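README — Drarken kitchen handling set, Foley site

Maintained by Josiane Besnard
Last edited 4th January

What this is

A set of 637 recorded demonstrations of kitchen handling tasks, made by the staff of the Foley site with hand-held grippers. It is used to train the arm that will take over part of the breakfast prep line at Kakau, our staff canteen. This file covers how the recordings were made, who made them, and what the canteen agreed to before work started. For file formats and calibration, see the readme in the tools folder.

Who recorded

All demonstrations come from people who work the breakfast shift or have worked it in the past year. Recording was paid at the normal shift rate and took place in work hours. Sessions ran up to 2 hours, with a break in the middle. People who did not want to record kept their usual shifts, and their names were not passed on to anyone.

Operators are listed by letter code only. The key is kept by the canteen manager and is not part of the release. Hands show up in many of the clips. Faces should not, and any clip where one does should be reported so it can be pulled.

Recording setup

Sessions were held in a booth with black fabric walls and a wooden table. Objects stay on the table between takes unless the task sheet says to clear them. The grippers are held by hand and carry square markers on the housings.

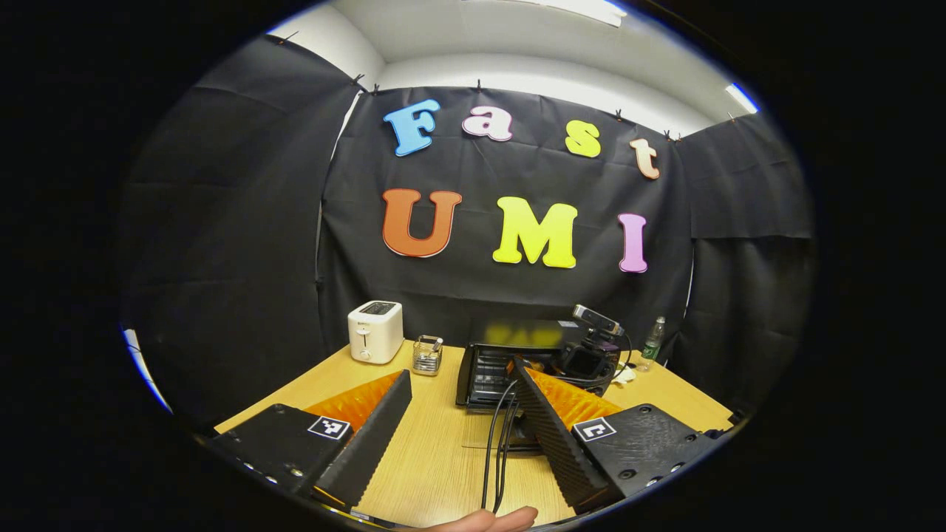
Task sheets were written with the shift leads. The first version came from the engineering side at Junberg and had people opening and closing appliances in an order that no one on the line would use. The leads rewrote it in November. Clips made with the old sheet are in the folder named v0 and should be left out of training.

Speed was not a target. Operators were asked to work at the pace they would keep at the end of a shift, and several slowed down further once they got used to the grip. Please do not use clip length to judge anyone's performance. The agreement with staff rules this out, and the timestamps are a poor guide anyway — many clips include waiting.

What changes on the line

The arm is planned for loading, unloading and moving small items at one station. Plating, hot liquids and anything involving a knife stay with people. The station now has two staff in the morning. After the change it will have one, and the second post moves to the lunch counter at the same grade and hours.

Shift leads can stop the arm at any time and do not have to file a reason. Stops are logged by the system without a name attached.

Known gaps

Left-handed operators are underrepresented.
No clips were made with gloves on, although the line uses them.
Lighting in the booth is brighter than at the Kakau station.
Damaged or dented items are missing from the set.

A second round is planned to bring the total to 1,000. The first 200 of the new clips will be made with gloves.

Use and contact

Internal use at Drarken and Junberg only. Send corrections to Josiane Besnard. Staff who want their own clips removed can ask the canteen manager, and the clips will be deleted in the next release.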